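Filed under: Shop Notebook / Grippers / Maintenance

8 Aug 2018

Finger swap day on the two hand-held grippers. I'd been putting it off (the Lemieux order sat on my desk long enough to get a coffee ring on it) but the right-hand unit was getting sloppy, and Diane Morin complained that it closed crooked on anything thin. She was right! With the cover off, the left slide carriage had a good bit of side play and one of the two linkage screws had backed halfway out.

Order of work, for whoever does this next: cover off, fingers off, wipe the rail with a dry cloth, then one small drop of the Jedier oil on each carriage. One drop. Last time I got generous and it crept onto the finger pads and I spent an hour cleaning it up. Then new screws with the blue threadlocker, linkage back on, new fingers, and squeeze the trigger 50 times before you trust it. Log was at 412 sessions on this pair of fingers, which is well past when I said I'd change them, oops. 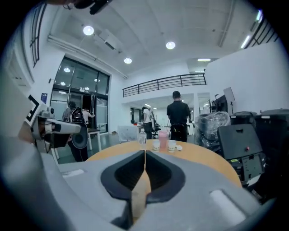
Centering took the longest. The Garetti fingers have a slightly fatter root than the old ones, so they bind if you tighten both sides in one go. Snug the left, close the gripper, snug the right, open, then tighten for real. I had to do it twice on the second unit and I'm still not in love with how it feels near the end of its travel. It closes fine, it's just a bit gritty. Could be the rail, could be me.

Marker check: Indira Acharya wants the squares re-stuck any time a housing comes off, and I know it's a pain, but her tracking numbers went funny after the last service, so let's just do it. Press from the middle out, leave it 10 minutes, no fingerprints on the black.

Still to do:
- ask Turovholm if they sell the carriages separately or only as the whole slide
- reorder threadlocker, the bottle is nearly done
- another 50 squeezes on the gritty one tomorrow, then pull the cover again and look at the rail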